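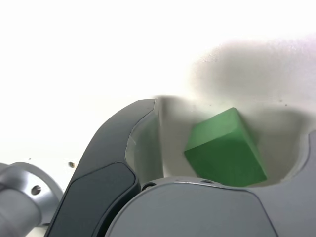

Blocks and Cubes: Gallery

The Brarnetton block collection was started by Orest Tkachenko, who taught infants for most of his working life and kept whatever the school was throwing out. It now runs to almost 4000 pieces, from single cubes to full boxed sets. Most of it lives in drawers on the upper floor and comes out in rotation. The gallery on this page goes with the current display, which is arranged by colour and stays up until the end of December.

Captions are by Yevhen Derkach unless marked otherwise. Catalogue numbers are given where a piece has one. Click on any picture for a larger version.

Green cube
Plain on every face, with a matte finish and slightly softened edges. Green was chosen as the first colour of the display as it shows the faces of a cube very clearly – the top reads light and the side reads dark, even when the paint or dye is the same all over.

Melnychuk set, boxed
The oldest dated set in the collection, with 1928 written in pencil under the lid. The lid slides and has swollen a little, so it is left half open.

Melnychuk set, lid
Detail of the printed label. The lower corner was already missing when the box was given to us.

Red and yellow bricks, no. 187
Half-length and full-length bricks from the same nursery. The yellow has faded more than the red, mostly on the pieces that were kept on the windowsill side of the room.

Delari counting cubes
Small cubes in a tray of 36. Two blues have been mixed in the tray at some point and we have kept them as they came.

Delari counting cubes, tray turned over
The underside, with a child's name scratched out and another written next to it.

Arches and bridges
These were the first pieces to go missing from any classroom set, so the ones on show come from several makers and do not quite match in height. The tallest is probably home-made.

Blue cylinder
Chipped at both ends. It was used as a door stop in the stock cupboard for years before anybody put it back with the others.

Fokmont foam blocks
Sold for use with younger children. Foam does not age well and these are kept out of direct light. The display has the better half of the set – the rest is too crumbly to handle.

Unpainted offcuts
Sanded by hand and used in the infants' class alongside the bought sets. Orest says the children liked them as much as the painted ones, and that they were easier to replace. (Caption: O.T.)

Purple wedge
The only purple piece we have. It belongs to no set in the catalogue. If you recognise it, please write to us or leave a note at the desk.

Storage drawer, upper floor
Sorted by colour first and then by size. Labels on the drawer fronts were redone this autumn, and the old ones have been kept in an envelope at the back.

The handling table is open on Saturday mornings, when visitors can build with the spare sets. Pieces from the display cases are not part of the handling table.

Page last updated Sat 4 November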